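Last updated: 13/11/2018

Print this page | E-mail this page

Toltby Housing Trust to Budget for Kitchen Robot Before Buying One, Reversing Local Custom

TOLTBY – Toltby Housing Trust will spend the coming year working out what a two-armed kitchen robot would cost to own. It will do this before it owns one. Longtime followers of the Trust's equipment purchases will recognize this as a departure.

The planning work will be done in Rundano, a simulation package from Stercombe Systems that lets a buyer put a computer-modeled robot in a computer-modeled room and find out how badly the two get along. The Trust has taken a license for 58 weeks, a term chosen by Stercombe's billing software and accepted after a brief struggle.

"Our last big purchase was a floor scrubber that was an inch wider than the door to the floor," said Alina Anghel, equipment planning manager at the Trust. "It was an excellent price. We still have it, and the lobby has never looked better. The kitchens are upstairs."

The Trust runs 293 apartments for older tenants, all with kitchens and few with kitchens that match. A robot that can fetch and put away ordinary household items could, in theory, be shared among tenants who have trouble reaching or gripping. In practice it has to get through the door, turn around, and reach the far side of a counter without sweeping the near side onto the floor. The brochures collected so far are silent on these points and very good on battery life.

Under the plan, each machine on the shortlist will be put through up to 600 simulated runs in a set of furnished rooms. The runs will look at reach, clearance between the arms and the furniture, and what the grippers can be asked to pick up. Results go into a cost sheet alongside the dull items that tend to arrive after the ribbon cutting: service visits, spare fingers, insurance, staff training, electrical work, and somewhere to park the thing.

"The purchase price is the part everyone argues about, and it's the part you only pay once," Anghel said. "I would like us to argue about the service contract for a change. I've asked for an extra hour on the agenda and been given ten minutes, so we're making progress."

Rao Facilities Advisors will review the cost sheet and has been told it may be rude. Its fee is fixed and does not depend on whether the Trust buys anything. The Trust has not agreed to buy from any manufacturer, and sales teams are asked to stop sending fruit baskets.

Simulation will not settle everything. A rendered spoon is a well-behaved spoon, and the modeled rooms contain no tenants, cats, or extension cords. Machines that do well on screen will still need a trial in a real kitchen, and the Trust has set aside money for 2 such trials. The earliest either could take place is July. If no machine earns a trial, the money goes back to the roof, which has been waiting patiently.

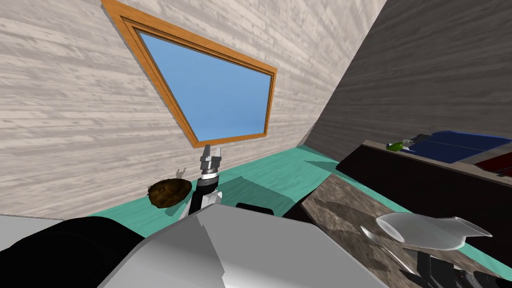

Rendered room, window side, with glass vase. 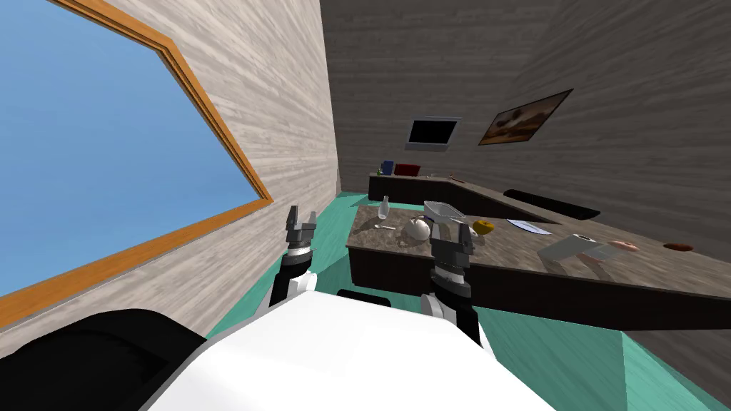
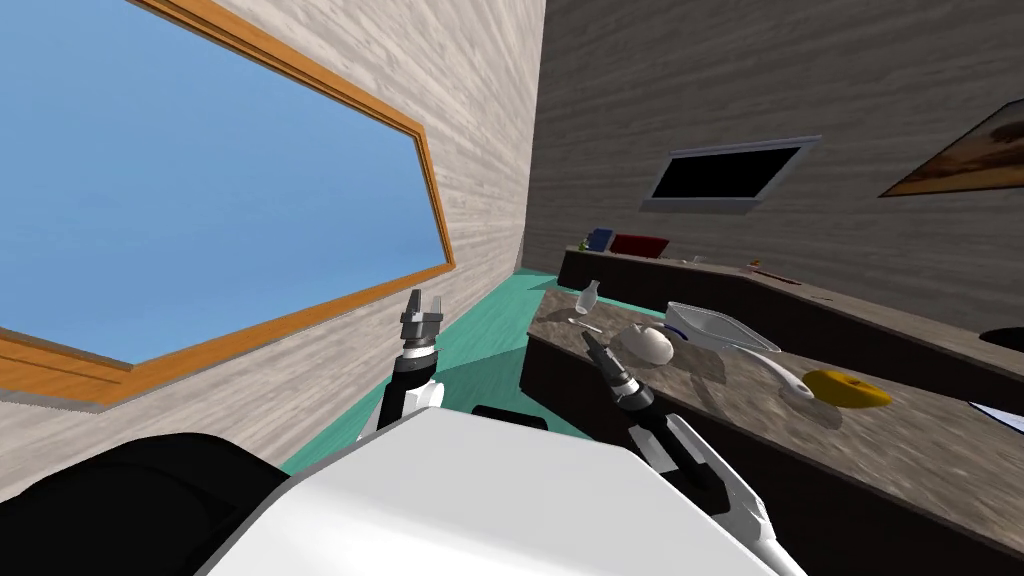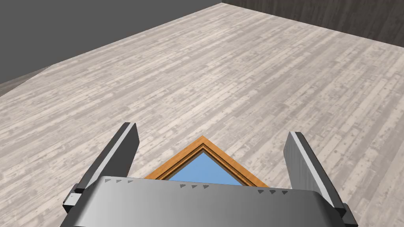 Tenants will be asked for their views before any trial is scheduled. Early comments have been mixed. One tenant asked whether the robot could do windows. Another asked whether it could be kept off her floor, and has been assured that, on present door measurements, this is likely.

The Trust will publish the finished cost sheet, including the rows that make it look bad. Other landlords are welcome to copy it. They are also welcome to the floor scrubber, on a buyer-collects basis.

Press inquiries: Alina Anghel, Equipment Planning, Toltby Housing Trust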